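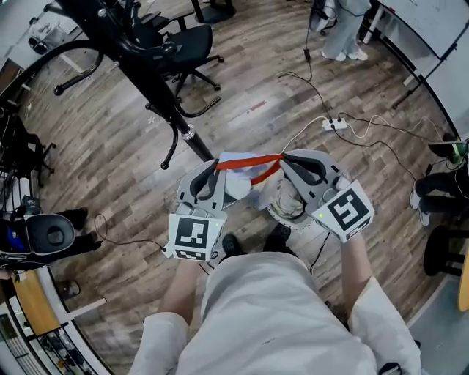 Red ribbon strap, held at both ends, middle dropping into a V.

Tips > Sewing & Mending > Ribbon, Tape and Straps
9/20/20 by Workneh

Quick one this week, the sewing drawer needed doing and I've got notes all over the back of an envelope.

Cutting. Always at a slant, or fold in half lengthways and snip up from the fold for a swallowtail. Straight cuts fray first. Sharp scissors, kept for fabric. If somebody's had them on cardboard, they're cardboard scissors now, buy another pair.

Sealing ends. Polyester or nylon: quick pass near a candle flame, near not in. Over the sink, window open. Cotton and silk won't melt, they just burn, so use clear nail varnish or fray glue and leave it flat on baking paper till dry. Not sure what it is? Test a scrap.

Creases. Cool iron, cotton hankie on top, pull the ribbon through slowly while the iron stays put. Satin goes shiny if you rush. Velvet, don't iron at all, hang it in the bathroom while you have a shower.

Twists in a long strap. Hold both ends, let the middle drop, and any twist works its way down to where you can see it. Do this BEFORE you sew the second end on. I have unpicked more bag handles than I care to remember.

Storing. Kitchen roll tubes, slit down the side, ribbon wound on and tucked in the slit. Pins leave rust marks, elastic bands go sticky and then you've lost the whole roll. Dark drawer, red fades worst. I did an entire shelf like this in July and its still tidy, which is a record.

Washing. Red runs. Soak a bit in warm water in a white cup for 14 minutes or so before it goes anywhere near a pale cushion. If the water's pink, soak the lot and keep changing the water til it's clear.

Bag straps. Box stitch at each end, a square with a cross through it. Strong thread, ordinary all-purpose snaps. Turn the end under twice. For anything heavy sew a scrap of canvas behind.

How much to buy. For apron ties I get 390 cm, does neck and both sides with enough left over for a muddle. The remnant stall at Avthorpe market sells by weight, cheaper if you don't mind odd colours.

Zips next time, if I can find teh box.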